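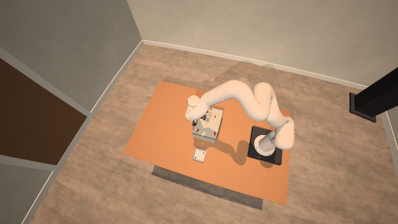
2 min read

Search notebook... Go

November 27, 2000. Dye bench, Ellwood batch. Madder bath, 8 skeins, 300 g wool. Color came up brick, wanted more red. Water too hard agian? Kristýna says chalk, I say heat. Kept the second pot lower, better but patchy at the ties. Retie looser next time.

Zindden alum nearly out, order 800 g. Rinse twice, vinegar only in the last one. Label BEFORE drying, lost track of two in May.

To do: lightfast strips in south window, ask Wusgate re soft water

Comments

D. Urban: patchy = ties, same on mine

Kristýna: still chalk.

D. Urban: try rain barell water?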